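Peken Twin Tabletop Arm Kit — what you get and what I think of it

Posted September 17, 2018
Filed under: Arms and grippers, Kits we stock

In stock at the Tondmont shop. Ships flat in two cartons. Pickup available if you'd like to save on freight.

I've had a pair of these clamped up at home for long enough now that I feel okay putting my name to a proper write-up. The short product blurb we had up before was basically the maker's spec sheet with the spelling fixed, and people kept emailing me the same questions, so I've scrapped it and started over. Grab a coffee, it's a bit of a long one!

The Twin is two matching arms sold as a set, left and right. They're mostly black, with a white module on each, built from stacked motor housings with a joint between each one, and they're meant to hang over a work surface so you get the whole table underneath to play with. You can mount them sitting up from the bench if you really want to. I tried it for a weekend and went straight back to hanging them, as I kept losing my good tabletop to base plates and clamps.

Each arm weighs less than you'd guess from looking at it. I can put the pair up by myself with a step stool and a bit of muttering, though a second set of hands makes it a much nicer job. The overhead rail is sold separately (sorry, I know, I asked Peken about bundling it and they said maybe by December). If you've already got a sturdy frame you can bolt straight to that. Please don't hang them off a shelf bracket from the hardware store. I've seen it done and I didn't enjoy it.

The grippers

The fingers are what sold me. They taper down to a point, like a wedge, and that makes them good at getting in at the edge of things. Wide flat pads are great for boxes and blocks and pretty hopeless for the sort of stuff that lives on a real kitchen table. I wanted something that could go after a zipper, a fold of cloth or the corner of a piece of paper, and the narrow tips give you a fighting chance.

Soft things are still the hard part. A puffy little zip-up makeup bag will give under the tip before it goes anywhere, so you have to learn how much push is enough and where to put it. I like to use one arm to steady and the other to work, and swap them over when I get stuck.

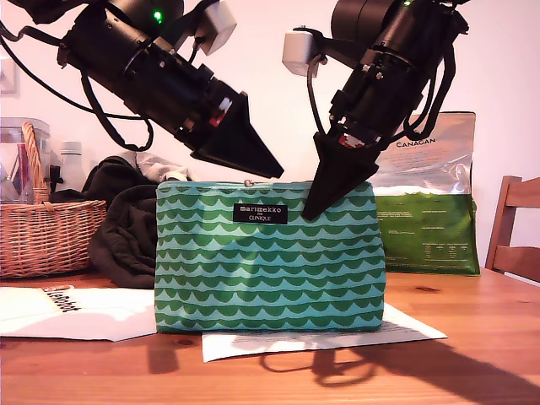

My advice for your first week is to leave your table the way it is. I know the temptation is to clear everything off and set out one nice clean cube, and the quick start guide tells you to do exactly that. Go ahead for the first hour. Then put your regular clutter back, because steering two arms past a jacket and a bag of pet food is a different skill and it's the one you bought the kit for. I got better much faster once I quit tidying up first.

Fingers come off with two screws each. Spares are cheap, and I'd add a set to your order so you're not waiting on the mail when you chew up a tip. I went through one pair in my first month, entirely my own fault, I was prying at a jar lid like a goof.

Running it

Control is through the Sârbu desktop program, which comes with the kit at no extra charge. The install was painless on my newer laptop and a real slog on the old one. You can drive each arm by hand with a controller, record what you did, and play it back. Playback is honest to what you recorded, so if the bag has moved a thumb's width since then, the arm will go where the bag used to be. Anybody coming from a factory background will shrug at that. If you're new, it'll catch you out at least once.

There's a small green light up on each arm, and I've come to like it more than I expected. On mine, steady green means powered and talking to the computer. I glance up before I reach in, every single time, and I still hit the stop button before my hands go anywhere near the fingers. Get in that habit early, please!

Cables are my biggest gripe. They loop out from the housings and hang there, and on a busy table they want a bit of slack at the elbows and none anywhere else. Too tight and the joint tugs, too loose and you've got a loop sagging where you don't want it. The clips in the box are flimsy. I replaced mine with hook-and-loop straps from the sewing drawer and haven't thought about it since.

Noise is fine. It's a low whirr when they move and next to nothing when they hold still. I run them in the evening with somebody watching TV in the next room and I've had no complaints.

What I'd change

The manual needs work. The calibration section has you jumping from page 18 to an appendix and back again, and the drawing for the right arm is just the left one flipped, labels and all. I've written up my own version and I tuck a printed copy into every kit that leaves the shop.

I'd also like longer power leads. You'll want an extension cord unless your outlet is in the ceiling.

And the colour! Black looks sharp, but it throws you off in dim light when you're trying to judge how far a tip is from something dark. A dab of bright nail polish near the end of each finger sorts that out.

What's in the cartons

Two arms, left and right
Two sets of gripper fingers, fitted
Power supplies and leads
Controller
Sârbu program licence for one computer
Clips, screws, hex keys
My calibration notes

Options

Spare finger set: $18
Overhead rail: $163
Miruvport carry case, holds one arm: $80
Setup visit, local area only: $200

The carry case is lovely but you'd need two of them, so think hard about whether you'll be travelling with the kit. Mine have left the house exactly once and I wrapped them in towels.

Returns and repairs

Unopened kits can come back for a full refund. Opened ones I'll look at case by case, and I'm pretty reasonable if you talk to me first. Repairs go through me as well — send a short video of what the arm is doing and I can usually tell you if it's a loose plug or something that needs the bench. Most of what lands in my inbox is a loose plug.

If you're in the neighbourhood and want a go before you buy, send a note through the contact form. Bring something soft and awkward from your own house to try picking up.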